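## 3. Setting and materials

### 3.1 The shared laundry rooms

The study was carried out in the laundry rooms of two residential buildings, referred to below as Nakomley and Dai. Both rooms are self-service and open to residents at all hours. Neither has an attendant. Residents carry their clothes down from their own floors, wash and dry them in shared machines, and take them back up, usually unfolded. The rooms were chosen for a practical reason: the distance between a washer and the nearest free dryer differs between the two buildings, and transfer between machines is the part of the task that earlier work on shared laundries has treated least fully.

A total of 47 residents agreed to take part. Of these, 42 completed at least one full cycle of washing and drying during the observation period in September, and the remaining five were dropped from the analysis. The final set contains 202 transfers, where a transfer is defined as the movement of one load from a washer drum to a dryer drum, whether made in a single carry or in several. Loads taken upstairs to be hung on a rack were logged but are not reported in this section.

### 3.2 Coding of transfers

Each transfer was divided into four phases: opening, unloading, carrying and loading. Opening begins when the resident first touches the washer door and ends when the door comes to rest. Unloading ends when the last item leaves the drum. Carrying is coded only if the resident takes at least one full step with clothes in hand or in a basket. Loading ends when the dryer door is closed.

Two coders, Lingyun Jiang and Suqin Lei, worked through the transfers separately. Disagreements were passed to a third coder, Jin-sol Ban, whose decision was final. Most disagreements concerned the boundary between unloading and carrying when the machines were side by side - a resident who turns from one drum to the other without moving their feet has no carrying phase under our definition, but the turn itself takes time and has to be assigned somewhere. We assigned it to loading.

Items left behind in a drum were coded separately. Small items such as socks tend to remain against the upper part of the seal, where they are hard to see from a standing position. A second reach into the washer after the first items had been placed in the dryer was counted as a return.

### 3.3 Machine labels and layout

Machines in the Nakomley room carry numbered labels, with washers and dryers numbered in separate series. A resident may therefore be using washer 1 and dryer 1 at the same time, and the number alone does not identify a machine. In the coding sheets each machine was entered by type and number together. Figure 1 gives the pair coded as D1 and W1, where the dryer stands directly to the left of the washer and the open washer door takes up part of the space in front of the machines.
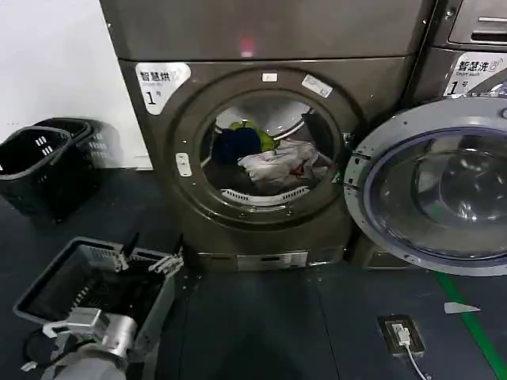
**Figure 1.** Dryer 1 (label 智慧烘, center) with a small load behind the closed door, and washer 1 (label 智慧洗, right) with its door open. Two black plastic laundry baskets are at the left, against the wall.

### 3.4 Treatment of baskets

Baskets were recorded by position at the start of each transfer: on the floor, on top of a machine, or held. A basket that was present but not used during the transfer was marked as idle. Idle baskets were kept in the data because they can narrow the standing area and change the side from which a resident approaches the dryer.

Participants brought their own baskets or used those already in the room. Basket volume was not measured. Residents who carried clothes in a bag or in their arms were placed in a single category, "no basket", which covers 40 of the 202 transfers. Duration is reported separately for this category in Section 4, and the two rooms are not pooled there.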